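Ticket 3174 — Display cabinet, ground floor reading room: door closing and shelf provision
Site: Girnley House
Category: Furniture and fittings
Priority: Normal
Status: Closed, with one item carried forward

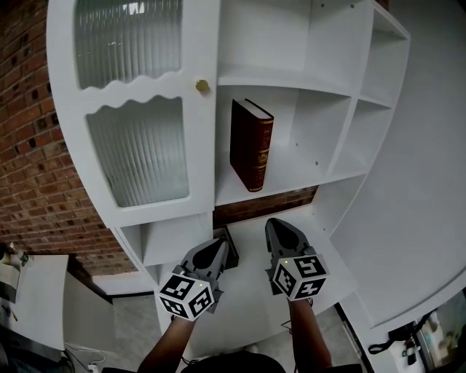
Summary of request

The reading room desk reports that the glazed door of the white cabinet does not remain closed. The door is pushed shut at the end of the day and is found standing slightly open the following morning. The desk also asks whether additional shelves can be fitted in the open compartments before the September display, and whether the cabinet may be used for bound volumes from the Sugden deposit.

Requested by: Reading Room Desk
Assigned to: Américo Loureiro, Buildings and Fittings

Entry 1 — Acknowledgment

The request has been received and assigned. Pending inspection, the desk is asked to observe the following:

Do not wedge the door with folded paper or card. Pressure at one point of the door can strain the glazing.

Do not apply adhesive tape to the painted surfaces. Tape was used on the map case under ticket 722 and the finish had to be repaired at the department's expense.

Open and close the door by the brass knob only.

Please also confirm whether the fault was noticed before or after the room was rearranged.

Entry 2 — Reply from Reading Room Desk

The fault was first noticed after the rearrangement. The cabinet was emptied for the move and was set back in place by the contractor, Itley. No damage was reported at that time. The door swings freely and does not scrape. There is no lock in use, and staff have relied on the catch to hold it.

The desk would prefer that the cabinet not be moved again if this can be avoided. The reading tables have since been set out to suit its present position, and readers have become accustomed to the new arrangement.

Entry 3 — Inspection, Wednesday, 8:40 a.m.

The cabinet was inspected before opening hours. The findings are recorded below.

Door. The hinges are sound and the screws are tight. Both panes of ribbed glass are secure and no movement was felt when light pressure was applied to the surrounding woodwork. The scalloped crosspiece between them is firm. The glazing is therefore not a factor in the fault.

Catch. The catch engages only when the door is pressed firmly. When the door is closed with ordinary force, it rests against the catch and drifts open again. The two parts of the catch are out of line by 3 mm.

Level. A spirit level placed on the countertop showed a fall toward the front. The floor near the brick wall is known to be uneven, and the cabinet was previously supported on packing pieces. These were not found under the base and are presumed to have been left behind during the move.

Open shelving. The small holes in the inner walls were examined. They are sound, but there are not enough of them in matching positions to carry a shelf. New fixing points would be needed.

Entry 4 — Work carried out

The base was raised at the front with new packing pieces and the level was checked again in both directions. No fall remained. The door was then tested and was found to stay in position when left half open, where previously it had swung outward.

The striking part of the catch was removed, its original screw holes were plugged, and the part was refitted in line with the door. Twenty openings and closings were completed at ordinary force. The catch held on each occasion.

The cabinet remains where it was. No reading tables were disturbed.

The red volume in the open shelving was taken out during the work and was returned to its compartment afterward. The desk should note that a single book standing without support will tend to lean, and that this places strain on the binding over time. A bookend is recommended. A Flolex bookend from the general supply cupboard may be used, provided that the felt side is placed against the cover.

Entry 5 — Reply from Reading Room Desk

The door has remained closed on each morning since the work. The desk accepts the repair and has requested a bookend.

The desk wishes to pursue the question of shelves. The compartments are tall in relation to most of the volumes proposed for display, and a good deal of height is lost. The curved end is also of interest, as its cubbies could hold smaller items that are now kept in a drawer.

Entry 6 — Response on shelves and loading

Additional shelves are not approved under this ticket. Drilling into the inner walls is an alteration and must be submitted on an alteration form, with a drawing that shows the position of each proposed shelf. The form should be sent to the Buildings and Fittings office and should quote the present ticket number.

In the meantime, loose risers may be placed in the compartments. They should be padded underneath and should not touch the sides — the paint at the inner corners is thin and will mark.

The cubbies at the curved end may be used for light items only. Bound volumes should be kept in the straight section, where they can stand fully upright and be supported on both sides.

The countertop may be used for consultation, but stacks of books should not be left on it overnight. Cups and vases are not permitted on any surface of the cabinet.

With regard to the Sugden deposit, this office has no objection on grounds of weight if the guidance given here is followed. Permission to display the volumes rests with the collections office and should be sought separately. The desk may wish to mention that the cabinet stands close to a brick wall, as the collections office usually asks for humidity readings in such cases.

Entry 7 — Closure

Door fault: resolved.
Leveling: resolved.
Bookend: issued to the desk.
Additional shelves: carried forward, awaiting alteration form.

An inquiry has been sent to Itley concerning the missing packing pieces. Any reply will be attached to this record. If the door begins to drift again, the desk should reopen this ticket and should not submit a new one.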